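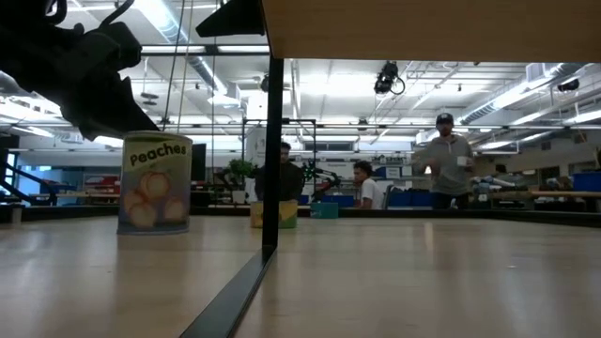

The gripper over a can of peaches

We've had the Kolla gripper on our packing table since May, and I've grown fonder of it than I expected to! It handles cans nicely (jars take more fiddling), and setting up a new size takes me 11 minutes with a coffee going. What I notice most is my wrists, which used to ache by lunch after 31 cases. I do more checking and label work now, and two of us had to learn the software, a bit grumpily at first. The manual is thin and the cable clips are flimsy, so order spares. Four stars from me.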